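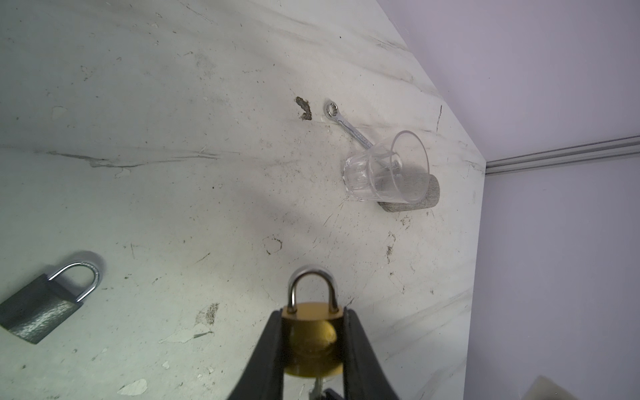 Fig. 1. Brass padlock in the gripper, key in the lock.

Our spring project, Pindis, asks two arms to handle a padlock and its key. Asif Zaidi picked the task in May. He thought it sounded easy. 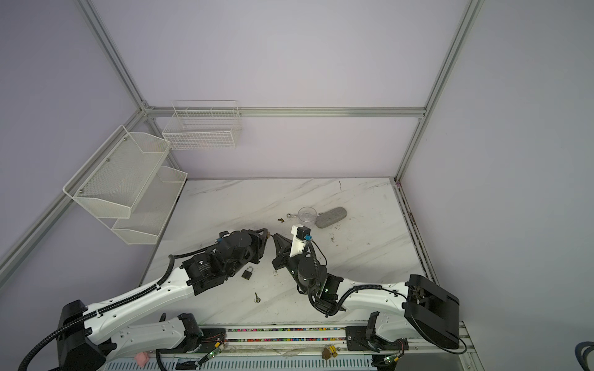

Fig. 2. Both arms at the table.

We planned 40 runs and logged 15. The key is thin and the fingers aren't.

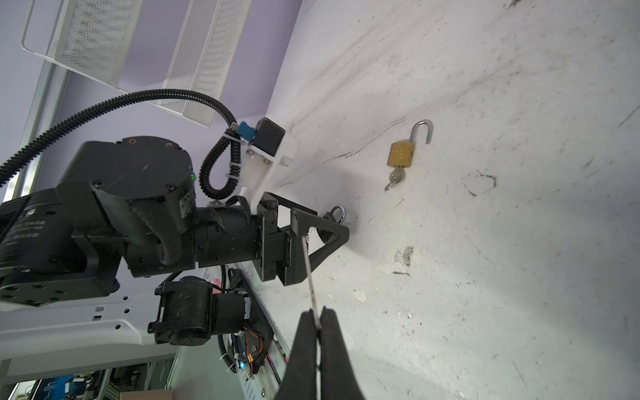 Why use two arms?
One holds the lock while the other handles the key.

Grip settings are in the appendix, including the bad ones.

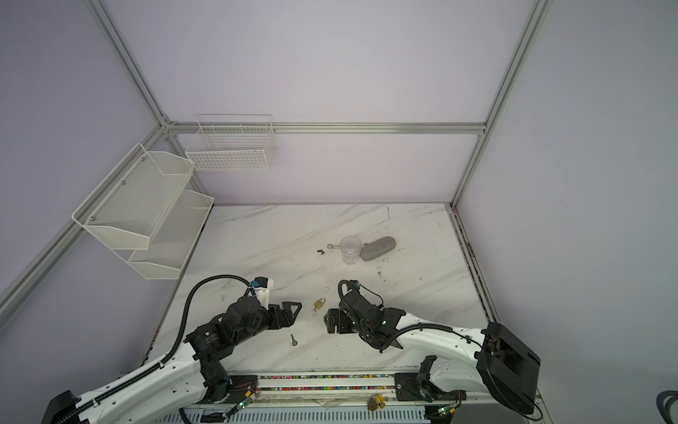 Next steps
Softer fingertips. A bigger lock.

Contact: Pindis team | Back to top

Related reports
Cuditz: Sorting Bolts
Surov: Line Follower, Second Try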